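Member survey response and the regional split
Landcare and Catchment Networks > Governance

ridgeline_sec
Murnberg has closed its member survey. 1052 forms went out and 71 came back. The board wants to use the results to set the two-year plan, including the proposal to merge the Ollia and Mrema branches. Has any other network set direction on a return that low? Our rules are silent on a minimum.

tallowwood
Depends who replied. If the 71 are mostly branch delegates, you have a delegates' meeting on paper. Do you have returns by branch?

ridgeline_sec
Ollia 2, Mrema none. The rest are from the Murnberg town groups.

kd_catchment
Then the merger question has not been put to the people affected by it. I would not table the result at all.

tallowwood
Disagree. Table it with the response rate printed at the top and let the meeting weigh it. Withholding a survey that members filled in causes more trouble than a weak one.

ridgeline_sec
Draft wording for the agenda paper:

"The survey is reported for information. No item in the plan relies on it alone. The merger is deferred until each branch has met."
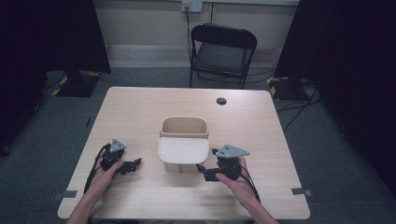
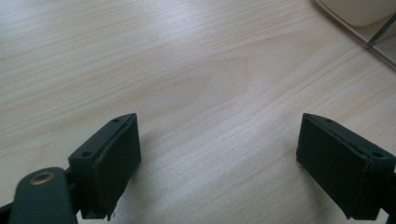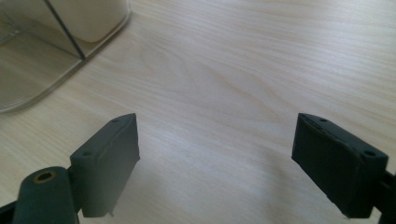

Light wood-grain tabletop in all three.

kd_catchment
"Relies on it alone" is loose. The board can say it relied on the survey plus one phone call. Suggest "The survey is not a basis for any decision on branch boundaries."

tallowwood
That wording is better for the merger but it should not cover the whole plan. The questions on newsletter frequency and meeting times are fine on a small return. Split them.

surent_north
We had the same problem at Surent. The form was sent by email only and went to the address on the insurance schedule, so in most groups one person saw it. Check your list before you blame the members. Ours had 1000 entries and a lot of them were old.

ridgeline_sec
Ours also came off the insurance schedule. I will ask for the current one. Reissue in June, paper copies to Mrema and Ollia, boundary questions on a separate sheet.

kd_catchment
Put the closing date on both sheets. And the board should not see partial returns.

tallowwood
No objection to partial counts by branch, so someone can chase. Answers stay sealed until close.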